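3.2 Mixed Contents and Sorting Categories

Household items returned to the Ponov depot arrive in shared bins, and the sorting rules had to cover goods that have little in common except their size. The first version of the rules, drafted by McAlister in May, used material as the only key. It was applied to 48 bins and produced frequent disagreement between sorters, chiefly over plastic goods that could be either reused or recycled.

The revised rules use two keys. The first is condition: an item is intact, deformed, or soiled. The second is destination: reuse, material recovery, or compost. Drinking vessels and toys go to reuse when intact. Metal cans go to material recovery in any condition. Whole fruit goes to compost. Of the 2,013 items logged under the revised rules, 40 could not be assigned on first reading and were referred to a second sorter.

Figure 3 gives a case in which all three destinations occur in a single bin. The green plastic cup and the two toy bricks fall under reuse, the crushed can under material recovery, and the apple under compost. Color is of no use as a key in such a bin, as the cup, the apple, and the can are all green.

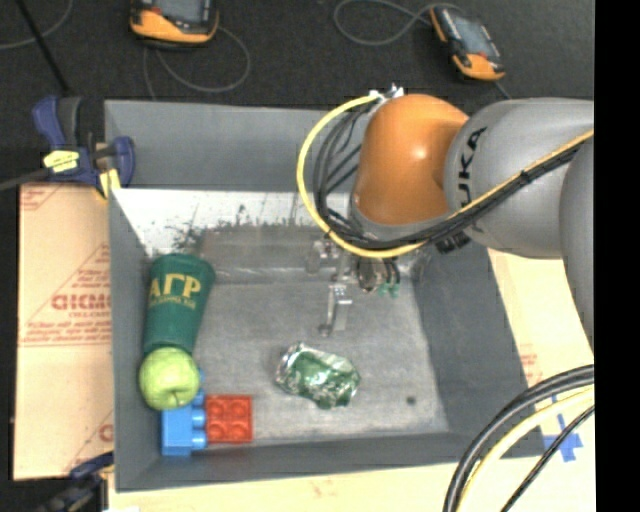
Figure 3. Mixed bin with a cup, an apple, two toy bricks, and a crushed can.

Should a can be emptied before it is sorted? Any liquid is drained at intake, and the can then goes to material recovery with the rest of the metal.

Items referred to a second sorter are treated in Section 3.3.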